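Planner freezes next to the big box (sim)
Posted in June by Eimear Cronin
Last updated: 16:40
2 min read

Right, this one's been bugging me all morning. On the Birell build the arm gets the little ball down beside the magenta box and then the planner just sits there until it times out at 40 seconds. No error, only "no valid goal state" at line 2,371 of the log (thanks, Gaurav, for scrolling that far!).
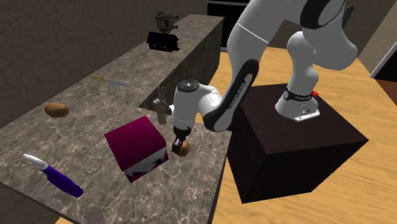
Round object in the gripper, right beside the box.

First guess was the collision padding on the box, so I dropped it to 5 mm and reran. Same thing, same timeout. Then Iñaki asked whether the held ball was being attached to the hand in the planning scene, or still listed as a loose obstacle. Good question! It was listed as both, so every goal pose counted as a crash with itself.
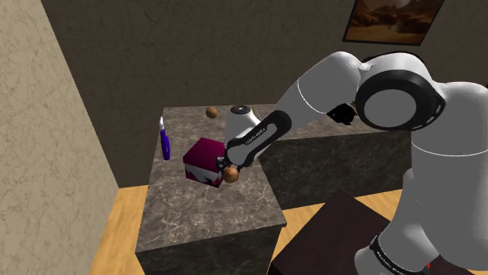
I've put in a patch that removes the loose copy as soon as the grasp is confirmed, and the planner now comes back in 300 ms on my machine. Could Eoin try it on the Josberg branch before I merge? I haven't touched the padding there, so leave it as it is for now. Keeping the ticket open till he's had a go.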